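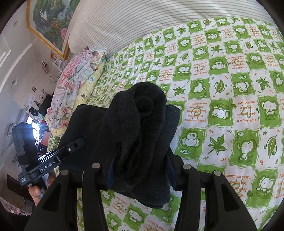 Zarosard Library Writing Circle: Short Stories by Members

The Black Cardigan
by Paula Pîrvu

When Lenuța Cârstea turned the key in her aunt's flat, late one January afternoon, she had promised herself she would start with the kitchen, where there was nothing to be sad about but saucepans. Instead she went straight through to the bedroom with her coat still on and sat down beside the wardrobe, and there she stayed until the street lamps came on along Gavrilă Street.

Her aunt had worn black for 17 years, and had worn it so cheerfully that the neighbours had long since stopped thinking of it as mourning. She wore it to market, she wore it to feed the hens at her cousin's place, and once (this was a favourite story in the family) she wore it to somebody else's christening and danced in it until two in the morning.

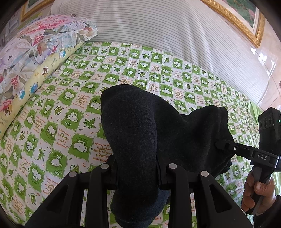

The cardigan was at the very back, behind the winter coats, and it still smelled of quince and of the little lavender soaps from the Tikard shop by the station. Lenuța put her hand in the left pocket, as she had done when she was small and there might be a boiled sweet in it, and found a bus ticket, a hairgrip and a bit of paper folded up very tight.

It was a shopping list. Flour, thread, lamp bulb, something for L. if she comes.

She read it over several times. She tried to remember whether she had come, that week, whichever week it was, and she could remember only the many times she had telephoned to say that the trains were bad.

"Well, I'm here now, Auntie," she said out loud, feeling a bit foolish, and she took off her good coat and put on the cardigan, which was too short in the arms and very warm. Then she went down to the corner to buy flour before they shut.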